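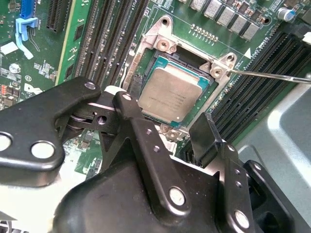

Figure 4. Wrist camera view at the CPU socket, with the screwdriver at the upper-right screw of the bracket and the gripper close by.

5.3 The failure we didn't plan for

I'll admit I expected the fasteners to be our big headache. We'd spent most of February tuning the Gorico controller for screws, and on the bench boards it behaved beautifully! Then we moved to whole computers and the trouble came from the finger links, which I had hardly thought about.

The socket area is a tight place to work (memory slots on both sides, chokes along the top), and our collision model treated the gripper as one smooth convex shape. The real thing has pivots and pins sticking out. On the 02/03/2019 run the planner reported a clear path, a link caught the edge of a memory slot, and the arm kept pushing for 400 ms before the force limit tripped. The slot cracked. The log called the step a success, and that bothered me a lot more than the broken plastic did.
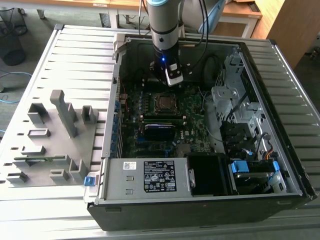
Figure 5. The gripper over the motherboard of an opened Dell tower lying on the ribbed platform.

Why so slow to stop? Lundomico, our planning layer, averages the force signal to keep vibration from causing false stops, and I had left the window at the length we picked for pulling drives. That's fine down among the drive bays, where you want a good firm tug, and much too forgiving over a board. I also found that the step checker only looked at the final pose. The arm got where it was going, so everything passed.

We made 2 changes. The force window now shrinks whenever the tool is over the board, and the gripper model includes each link and pin as its own shape (planning got slower, and I can live with that). I then replayed nearly 1,000 logged approaches through the new model. It flagged 5 more that would have touched a slot, all of them marked as clean in our earlier tables, so the success rates in Section 4 should be read with that in mind.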